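Getting the back room down to a sensible humidity

The back room of the flat in Grollilham has been damp for as long as I have lived in it. It faces north, has one external wall of solid brick, and the previous owner had sealed the chimney breast without fitting a vent. I have now been through two winters of measuring it, and the numbers have settled enough to be worth writing down.

The first thing I bought was a hygrometer. I would recommend the same to anyone who is about to spend money on a dehumidifier. Mine is a Doltine, a small battery model that logs a reading every 20 minutes and lets you pull the log off as a text file. Over the first month it gave relative humidity figures between 68 and 81 per cent. I did not believe the top end, so I did the salt test.

For anyone who hasn't done it: put a spoonful of table salt in a bottle cap, add enough water to make a stiff slush, and seal it in a freezer bag with the hygrometer overnight. The air in the bag should come to rest at 75 per cent. The Doltine read 78. I have subtracted 3 from everything since, and all the figures from here on are corrected ones.

Relative humidity on its own is not much use for deciding what to do, as it moves with temperature. Air at 19 degrees and 65 per cent has a dew point of a little over 12 degrees. Any surface colder than that will collect water. In January I taped a probe to the lower part of the external wall, behind the bookcase, and it read 11 degrees at seven in the morning. The room air looked acceptable on paper and the wall was still below the dew point. I moved the bookcase forward by the width of a hand, and the wall behind it warmed by nearly a degree with no other change.

Next came the heating pattern. I used to heat the room hard for two hours in the evening and leave it off otherwise, which suits a lightweight building and does very little for solid brick. The air warms, picks up moisture from the rest of the flat, and then gives it to the wall when the heating goes off. I changed to a low steady setting through the day. The meter on the circuit showed 176 kWh for the first full month, against 149 for the same month the year before. That is the cost, and I have decided I can live with it.

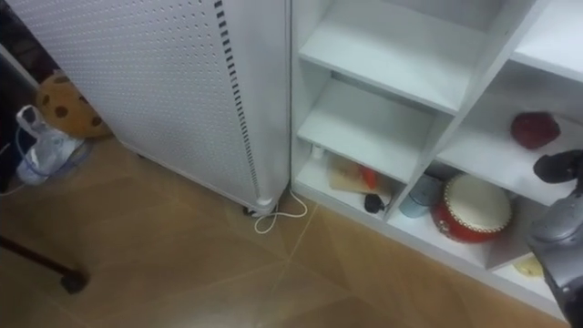
The floor at the back of the room, white panel and biscuit cushion included.

Soft furnishings deserve a paragraph. Cushions, blankets and coats take up moisture slowly and let it go slowly, and against a cold wall they also insulate the surface from the room, so the wall behind gets colder. The two together are how you end up with black spots on the skirting. My rule is that nothing made of fabric touches the external wall between October and March. Cardboard boxes come under the same rule, and I would put books on the list as well if I had anywhere else to keep them.

Ventilation was the part I got wrong. I had assumed that opening the window in winter would let damp in. Outside air at 4 degrees and 90 per cent holds less than 6 grams of water per cubic metre. The air in my back room, at 19 degrees and 65 per cent, holds over 10. Swapping one for the other dries the room every time, provided you close the window again before the walls cool down. Ten minutes with the window wide open does it. The log shows a sharp dip, then a partial recovery over the next two hours as the plaster and furniture give some of their water back. Do it twice a day and the recovery gets smaller over a week or so.

In August the sum goes the other way. Warm, muggy outside air can carry 14 grams or more, and if the room is cool you will be adding water to it. I keep the window shut on those days until the evening, and check the dew point outside before opening it.

The chimney breast was the only building work. I had a hole cut near the bottom and fitted a plain metal grille from Prostico, with a matching cowl on the pot. The builder wanted to fit a closable grille. I asked for a fixed one, knowing that I would close it in the first cold week and forget. There was a patch of tide-marked plaster above the old hearth, some 260 mm across, which had been growing since I moved in. It has not grown since the vent went in. The staining is still there, as the salts in the plaster will not leave of their own accord, and at some point it will need hacking off and redoing.

I did in the end buy a dehumidifier, a second-hand Guerra compressor type with a tank that is too small. It is good at what it does in spring and autumn. Below 15 degrees or thereabouts it spends much of its time defrosting its own coil and the amount collected drops off badly. If your room is unheated, look at a desiccant model instead and accept the higher running cost. I run mine for a few hours after drying washing and otherwise leave it off. Set it to 55 per cent. Going lower than that uses a lot of electricity and makes the door panels shrink, and I have the gaps to show for it.

Current state of things: the corrected average for the past winter was 58 per cent, with a peak of 67 on a day when I had cooked stock with the doors open. The wall probe stayed above the dew point on all but four mornings. The smell has gone from the wardrobe in the next room, which I had not connected with any of this.

Still to do are the pointing on the outside, which is poor below the sill, and the gutter joint directly above it. I should have looked at the gutter first. It drips in heavy rain, and a steady drip on solid brick can undo a lot of careful window opening. The ladder is booked for April.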